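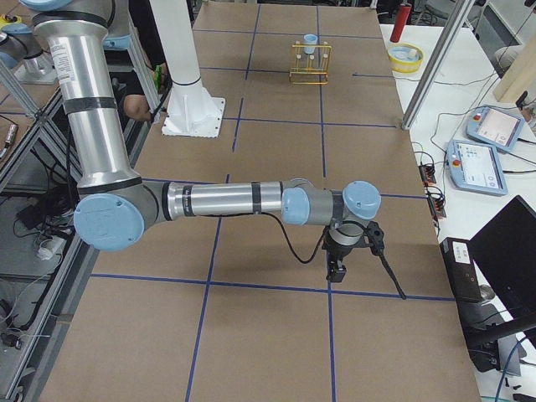

Yellow wire rack with a light blue cup on the top tier. Blue tape on cardboard, and plenty of it.

Community > Galleries > Workrooms

Print this page | E-mail this page

Cardboard and Tape: A Table at Tranderby

I have read too many articles promising that the right work surface will change how you work. Usually the right surface costs a fortune and shows every scratch. So when Rocío Soler told me the best table in the Tranderby building was covered in cardboard, I rolled my eyes and went to see it anyway.

I'm still not sold, but I'll give it this much -- the grid is handy. The dark blue tape runs lengthwise and crosswise, and the squares are only roughly square. Rocío says you can tell someone which panel to put a thing in and they'll get it right. Maybe. I'd want to see that after a month of people leaning on the tape.

The rack is the part I liked. It's thin yellow metal wire with round white holders, meant for test tubes, and it stands toward the back of the table near the middle. Brellach sells a plain white one that I've owned twice and thrown out twice. A cup in a test tube rack strikes me as a bit of a cheat, though it does sit upright.

My other doubt is under the table's left side, where black cables lie in a tangle with a white power strip. All that neat tape up top, and then that. Estasley makes a cable tray, and I don't trust those much either.

More from the building in April, if Rocío lets me back in.

64 shares | 17 comments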